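The Floor

My mother called me on a Friday to say that the flat was sold and that I had until February to take my things out of it. I had not lived there for eleven years. I said I had no things there. She said there were two cupboards, and one of them did not close.

So I took the bus. It was grey and it did not snow, although everybody on the bus was dressed for snow. On the stairs I met the same smell of boiled barley that was always on those stairs, and on the door there was still our old plate with the name Tamošiūnaitė, which is only my grandmother's name and was never changed, not for my grandfather and not for anybody.

The first cupboard was easy. It had winter coats, a fondue set from Wavow with two of the forks, and a box from the Florero shop where my aunt used to work before she went away to the coast. Inside the box were vases, every one in its own newspaper. I opened one to see the colour and then I could not wrap it again as tightly as she did it, so it stood for the rest of the day on the window sill, a small green vase, with nothing in it.

The second cupboard was my grandmother's, and it did not close because of the plastic. She had kept all of it. Bread bags, the covers from mattresses, the clear wrap that comes on new things and that other people tear off with pleasure on the first evening. She took it off slowly, with her nails, and smoothed it on her knee and folded it. When I was a child I was ashamed of this. My friends had a chesterfield you could sit on, and ours had made a noise for three years before she agreed to uncover it.

I sat down on the floor and began to pull.
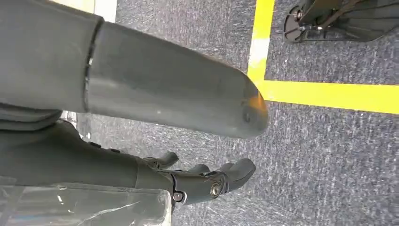 After an hour I had learned how she folded. First in half, then in half again, then the corners turned in so that it would not open by itself. The big sheets were at the bottom and the small ones on top, and between them she had put paper with notes. Some of the notes I could read. "From the fridge, good." "From the lamp, has a hole." One said only 1389, and I thought for a long time what it could be. It was too much for a price and too little for a telephone. I asked my mother, who was in the kitchen with the cups, and she said it was the number of the savings book, or of the locker at the Wasex factory, or perhaps the year of some battle, because my grandmother liked battles.

"Which one is it?" I asked.

"She is not here to ask," said my mother, and she ran the water.

I had brought five garbage bags and I filled four. It is strange how little plastic weighs. You lift the bag and your arm is ready for something heavy, and it goes up too quickly, and you feel a bit foolish. I carried them down one after another, past the barley smell, and the neighbour on the first floor opened her door and looked at the bags and then at my shoes.

"You are the granddaughter," she said. "The one who went."

I said yes. She asked if I would like the jars back, and I did not know about any jars, but I said she should keep them. She seemed to have expected this answer, and she closed the door.

When I came up again my mother had finished the cups. She was standing in my grandmother's room with one of the large sheets, which I had left on the floor by mistake, and she was folding it. In half, and in half again. She turned the corners in. I watched her from the hall and I did not say that it was garbage, or that we had one bag still to fill.

"For the vases," she said, when she saw me. "They will break on the bus."

We wrapped them on the bed. The green one I wrapped myself, in the piece with the hole from the lamp, and it went into my coat pocket, where it pressed on my side the whole way home.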